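Nouvelles de l'atelier Palleo : on enseigne à la main

Depuis novembre, l'équipe Palleo travaille à l'étage de Sorkach, et nous avons changé notre manière de montrer les gestes au robot. Avant, un opérateur pilotait le bras à distance avec deux manettes, et il fallait beaucoup de patience pour une seule tâche. Maintenant on prend la pince dans la main et on fait le geste soi-même. Nous avons déjà enregistré 492 démonstrations, dont 100 pour le rangement des gobelets, qui reste la tâche la plus difficile pour nous.
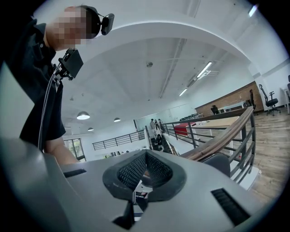 Faut-il savoir programmer pour participer ?
Une séance d'initiation de 30 minutes suffit, et aucune ligne de code n'est demandée.

Le pilotage à distance n'est pas abandonné. Nous le gardons pour corriger le robot quand il hésite, surtout au moment de lâcher l'objet. Sur ce point, 13 démonstrations ont été refaites, parce que la main ouvrait trop vite.

La prochaine séance est le jeudi à 14 heures. Merci de vous inscrire auprès de l'équipe Palleo et de venir avec des manches courtes ou bien retroussées.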